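Halim Toys: shop floor and stockroom checklist, with comments

Carried out in June, before opening. Sections follow the order of the form. Where a line is marked Pass with no comment, there was nothing to add.

1. Entrance and front of shop

1.1 Door opens fully and closes by itself: Pass
1.2 Mat flat, edges not lifting: Action
Comment: back left corner curls up. Tape is a stopgap. A heavier mat has been asked for.
1.3 Pushchair route to the till clear: Pass
Comment: clear before opening, but the Landholm spinner stand gets pushed into the route by customers during the day. Move it to the end of the book wall and leave it there.
1.4 Window display secure: Pass

2. Doll and soft toy shelving

2.1 Shelves fixed to wall: Pass
2.2 Heavy boxes on lower shelves: Action
Comment: the boxed Kosell dolls' wardrobes were on the top shelf again. They are awkward to lift down and customers try to do it themselves. Bottom shelf only, one on display.
2.3 Display dolls: eyes, hair and limbs firmly attached: Pass
Comment: one baby doll has a loose arm. It does not come off when pulled but it has been taken off display anyway.
2.4 Display dolls' clothing: no loose buttons, poppers or trailing ribbon: Action
Comment: two bonnets had ribbon hanging well below the chin. Trimmed and restitched. Check the rest of that delivery when it is unpacked.
2.5 Seams on display soft toys sound: Pass

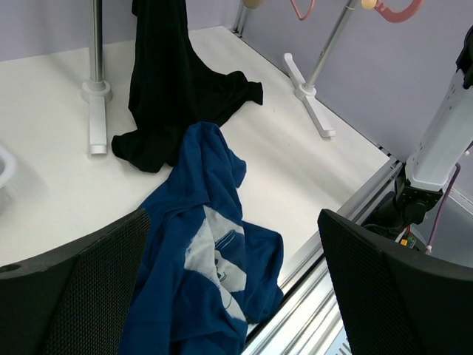
2.6 Age labels facing the customer: Action
Comment: several small accessory packs (shoes, feeding bottles, hair clips) were hanging with the back of the card showing. The under-three warning is on the front. They have been turned round. The hooks are too long for the cards, so they will turn again unless the packs are kept pushed forward.

3. Sound and battery toys

3.1 Battery covers screwed shut on all display items: Fail
Comment: the cover on the demonstration rocking pony was closed but the screw was missing. Removed from the floor straight away. It is not to go back out with tape over the cover. A replacement screw has been ordered from Irport.
3.2 Button cells kept behind the till: Pass
3.3 Used batteries in the lidded tub, out of reach: Pass
Comment: tub is nearly full. Take it to the recycling point this week.
3.4 No leaking or warm batteries found: Pass
3.5 Volume on demonstration toys reasonable when held close: Pass
Comment: checked by ear only. The toy keyboard is loud on its top setting and has been left on the lower one.

4. Play table and ride-ons

4.1 Table stable, corners covered: Pass
4.2 Train set pieces intact, no splinters: Action
Comment: one bridge piece had split along the grain. Thrown away.
4.3 Ride-on horses: wheels, handles and saddles tight: Pass
Comment: 6 checked. The grey one squeaks at the front axle but nothing is loose.
4.4 Toys on the table wiped down and logged: Action
Comment: wiped, but the log has gaps. Please sign it at the time and do not fill it in afterwards.

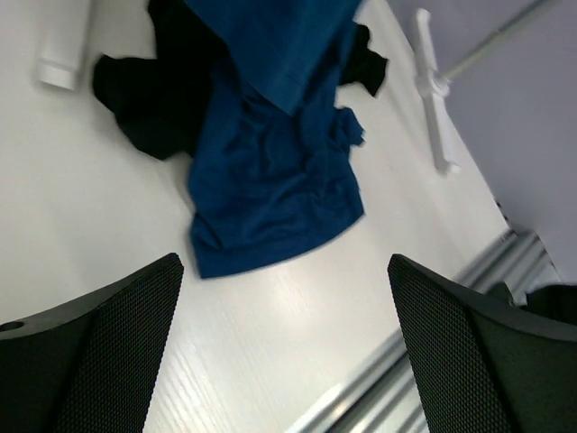

5. Stockroom

5.1 Walkway clear to the back door: Fail
Comment: doll's house cartons stacked on both sides left a gap too narrow to walk through facing forwards. Moved during the check. The yellow line on the floor is the limit, including on delivery mornings.
5.2 Step stool in good order: Pass
5.3 Racking not overloaded: Pass
Comment: the label on the end bay has worn off. Replace it.
5.4 Packaging and polystyrene cleared daily: Action
Comment: roughly 2 days' worth by the look of it. Flatten the card as you go.
5.5 Knives retracted and put away: Pass

6. Fire and electrical

6.1 Extinguishers in place, pins and tags present: Pass
6.2 Emergency lights come on when tested: Pass
6.3 Leads and plugs undamaged: Pass
Comment: the lead for the window turntable runs behind the radiator. No damage, but reroute it.

Fails are to be put right before the shop opens. Actions are to be done within the week and initialled on the copy by the till.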